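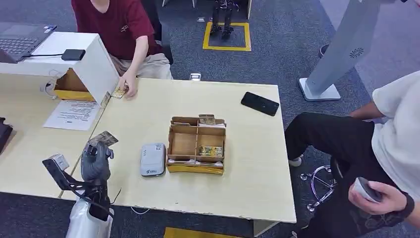

Teaching the Korer hand to pick up a card

A card is a miserable thing to grab. It's flat and thin, and it has no opinion about which way it would like to be held. The Korer hand will do it, but the quick start guide covers the job in one sentence, and that sentence is "Adjust as needed." These are the adjustments.

You need the hand, the Card Handling add-on ($149, sold separately, naturally), a divided box and a stack of cards you don't mind bending.

1. Put the glove on before calibrating. Bare fingers slide off card stock. If you calibrate first and glove second, every grip closes too hard and you get a crease down the middle.

2. Update to build 1331. Older builds have the card grip in the menu, where it does nothing at all.

3. Stand the cards up in the box. Picking one off a bare desk is possible, in the way that eating soup with a fork is possible. Cardboard dividers are fine. Bright tape along the front edge helps you line the box up again after someone bumps the desk, and someone will.

4. Set grip force to 6. The dial goes higher. Leave it alone.

5. Approach from the side, close the fingers, wait one second, then lift. Skip the wait and the card swings.

6. Have a person hand it cards too. Keep your own fingers near the far edge and let go when the hand stops moving. Anjani Pangaribuan wrote to say she lets go sooner. She also buys more cards than I do.

Is the add-on worth it? If you sort badges or samples all day, yes. Mine is past 3000 picks and the glove has worn at the thumb and nowhere else. If you only want to impress visitors, the basic grip can hold a foam ball, and visitors like that just as much.

Replacement gloves come from Cesari, in pairs. The hand, of course, uses one.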